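Mastidier moves its lettings team to Clader Street and takes on the Pundale portfolio

By Elango Devadiga
March

Mastidier has completed the move of its lettings and property management team to new offices at 316 Clader Street. The team had worked out of the upper floor of the Harbor Road branch for many years and had run short of desks, meeting space and parking. The sales team stays at Harbor Road, and so do the front counter and the key desk for homes on the market.

The move comes at the same time as a larger change. From the start of this month Mastidier manages the rental homes formerly looked after by Pundale, which is closing its residential side to concentrate on commercial leases. The agreement covers 327 homes, most of them apartments on the east side of town, with a smaller group of row houses near the old cannery. Three members of the Pundale staff have joined us as part of the agreement and will keep working with the landlords they already know.

Tenants in those homes do not need to sign anything. Existing leases carry on with the same rent, the same end date and the same terms. Security deposits have been transferred in full, and each tenant should have received a letter stating the amount held and the name of the bank. If your letter has not arrived, or the amount does not match your own records, please contact the office before the next rent date.

The one thing that does change is where rent is paid. Standing payments set up to the Pundale account need to be redirected using the details in the letter. Payments sent to the old account will be forwarded until the end of next month, with no late fee charged for that period. After that the account closes and payments will be returned to the sender — please do not leave it until the last week.

"Most landlords asked us the same two questions, who do I call and will the fee go up," said Tùng Cao, who heads the lettings team. "The fee stays where it is until each agreement comes up for renewal. The number to call is on the first page of the welcome pack."

Repairs for all managed homes now go through a single line, extension 3733, which is answered from 8 a.m. to 6 p.m. Outside those hours the call passes to the emergency service. Emergencies are loss of heat, loss of water, a gas smell (call the gas company first), a leak that cannot be contained, or a door that will not lock. Other repairs can be reported by phone or in writing and will be given a job number the same working day. Pundale tenants with a repair already open should quote the old job number, as these have been carried across. 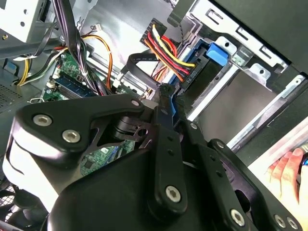
Inspections will follow the Mastidier schedule, with one visit in the first three months and one every six months after that. Tenants receive written notice of each visit and may ask for a different time. Landlords receive a copy of the report and can comment on it before any work is ordered. Jobs under the limit set in the management agreement go ahead without a call. Anything above it waits for written approval, except in an emergency.

Landlord statements will be sent on the 10th of the month. The first combined statement may look longer than usual, as it lists the opening balance brought over from Pundale along with any repairs billed during the handover. Owners with more than one home can ask for separate statements or a single one.

The Clader Street office is on the first floor of the Halilović Building, next to the pharmacy. Visitor parking is behind the building and is free for the first hour. The entrance has a ramp on the parking lot side. Keys for rental homes are now collected and returned here, and a photo ID is needed for both. Contractors should use the rear door and sign the key book.

Mail addressed to the lettings team at Harbor Road will be forwarded through the summer.

Last updated: March, 4:15 p.m.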